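Packaging and the Price of Takeaway Drinks
Course handout, unit 5
October

In the last unit we looked at how a small shop decides the price of one product. Now we take the same method and use it for something that many students forget to put in their calculation, the package. Please read this handout before the Wednesday class and bring a calculator.

When a shop sells a cold drink to take away, the customer pays one price, but inside this price there are many costs. Some of them change with every drink sold. We call them variable costs. The tea, the milk, the sugar, the cup, the lid and the straw belong to this group. Other costs stay the same if the shop sells one drink or a thousand, for example the rent and the license. These are fixed costs. The wages are between the two groups, and we will discuss them separately.

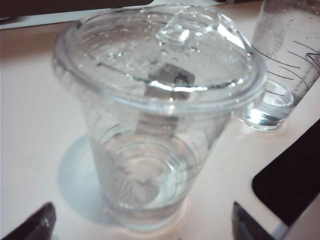
The cost of a package is small for each piece, so the owner often does not write it down. Let us take a shop named Ibarra, which sells 532 cold drinks in one week. It buys its cups in boxes of 1000 from a supplier named Pretuteck. The cup costs 9 cents and the lid costs 5 cents. For each drink the package is therefore 14 cents, and for the week it is 532 times 14 cents, or 74 dollars and 48 cents. If the owner leaves this out, the weekly profit in the notebook is too high by exactly this amount.

Please notice that we used the number of drinks sold and did not use the number of cups in the box. This is the most common mistake in the homework. A full box costs 90 dollars, and the owner pays this money on the day of the delivery. But the cups which are still on the shelf at the end of the week are not a cost of this week. They are stock. Cash going out and cost are two different things, and you must keep two columns for them.

There is also the question of waste. Some cups crack, some lids do not fit, and some drinks are made wrong and must be made again. A careful owner writes these pieces on a separate line. If they are mixed with the cups sold, it is difficult to see later why the cost went up.

Changing the supplier

A second supplier, Truvosard, offers the same size of lid for 4 cents, but the shop must order 9 boxes at once. One cent less looks like a good offer. Before you answer, calculate how many weeks the shop needs to use all 9 boxes, with 1000 lids in each box. Then think where the boxes will be stored and what else the owner could do with the money in this time.
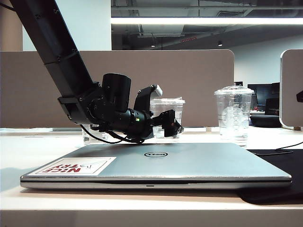
Written by the course instructor, Introduction to Small Business Costs

For the lids the answer is 9000 divided by 532, so the shop has enough for almost 17 weeks. The saving in one week is 5 dollars and 32 cents. Against this we put 360 dollars paid on the first day. A shop with enough cash may accept. A shop which must pay its rent next week should probably refuse, even when the price is better.

Homework

1. A shop named Taler sells the same number of drinks as Ibarra, but it gives no lid to customers who drink inside. One half of the customers drink inside. Calculate the weekly cost of cups and lids.

2. Make the two columns, cash and cost, for the first week of Ibarra. Suppose that the shop starts with an empty shelf and buys one box of cups and one box of lids.

3. Explain in your own words why the wages are difficult to put in one group. Write one paragraph, and use a shop that you know.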